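**Yellowed midsoles on an old pair of runners — worth fixing?**

**gretari_feet**

I dug out a pair of Stido runners in November, unworn for 8 years. The uppers are great, gray mesh with a bit of reflective stuff, but the midsoles have gone the color of weak tea. I've tried dish soap and a toothbrush (no change at all). Paint them, or try one of those whitening creams? I paid $70 and I'd like to wear them, not just look at them!

**Stockdale**

Cream first, paint only if that fails. Tape off the mesh really well, brush the cream on, wrap the soles in plastic and leave them in the sun for 3 hours. Mine took two rounds. Keep turning them or you get streaks — ask me how I know. And press your thumb into the heel before you spend anything. If it feels crumbly, the foam is going and no cream will save it.

**gandumen**

just paint them lol. mine lasted a whole summer

I did a pair at the kitchen table one evening, thin coats, and they came out pretty even. Toe cracked first, where it bends.

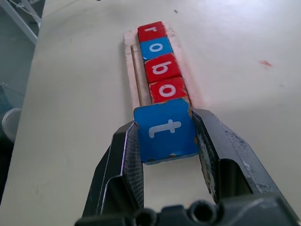

Stockdale again: the toe always cracks if you skip the acetone wipe. Get the factory finish off before the first coat, let it dry overnight, and stay away from the glue line — acetone eats right into it.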